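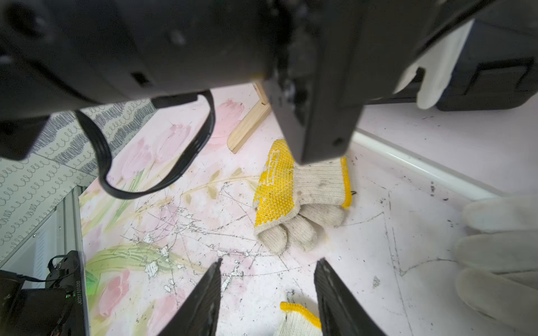
September, gripper comparison, bench notes

Zalar fingers (the flat plates) against the ridged Kikis pads, same arms, same controller, cotton gloves. Quezada's sheet says the flat plates will handle "all common textiles". I have my doubts about any sheet that uses the word all.

Set both to 15 N closing force to begin with. Tariq wanted to start higher. I said no, because then we only find out that squeezing harder helps, and we knew that in March.

Flat plates: fine on a cuff if you come in square to it. Come in at an angle and they push the cloth along the mat. Log file 3078 has a good example, three tries at one cuff and the glove just travels. The Nondden controller marked all three as a grasp. It's looking at motor current and the finger gap, and a bunched fold of cotton looks the same to it as a proper hold. I would not trust its success figure for anything soft until that's fixed.

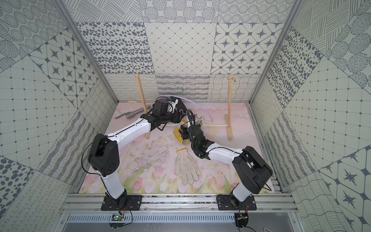 Both arms over the mat, line strung across the back.

Changed the camera exposure after lunch. Wrist views are better, but the patterned walls still grab the feature tracker more than they should. Tariq says the patterns help with pose. Maybe. I'd like to see it run with plain grey walls before I agree.

Polling was at 500 ms, left over from somebody's demo. Turned it down. Some of the lag we blamed on the arms last month was probably that. Need to redo the old timing runs, which I'm not looking forward to.
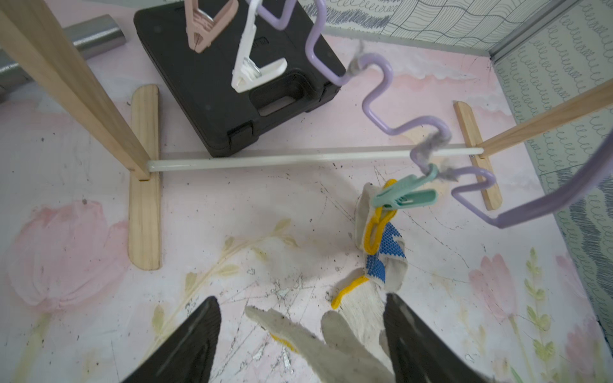
Natália Mikuš

Pegging is where the two arms get in each other's way. One has to hold the cuff up while the other works the clip, and the planner leaves such a wide margin between wrists that the second arm parks itself and waits. Cut the margin to 2 cm by hand. Better, but I don't want to leave it like that overnight.

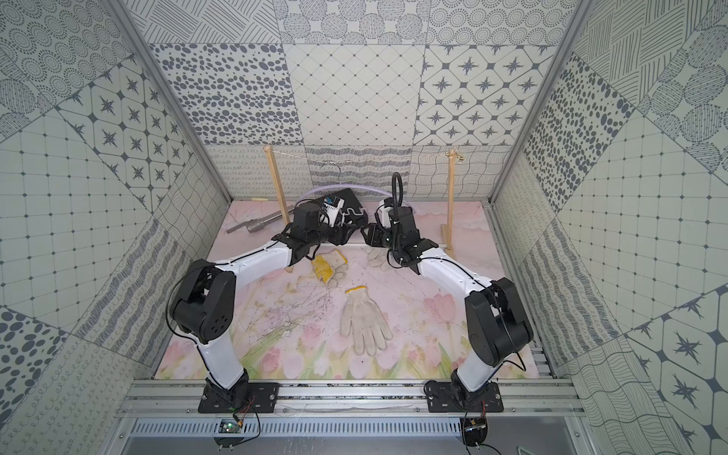
Starting position matters more than the finger type, as far as I can tell so far, and our test plan ignores it. A glove spread flat with its fingers towards the front rail, like the one in the middle of the mat, is a different job from the crumpled one under the left jaws, yet both go in the sheet as "glove, floor". Tariq to add a column for flat or crumpled. Until then I'm not putting a winner in the report, whatever Quezada's people would like to hear.

Still to do: swap finger sets left to right, check whether the left arm's cable drags at full reach, ask Kikis for spare pads.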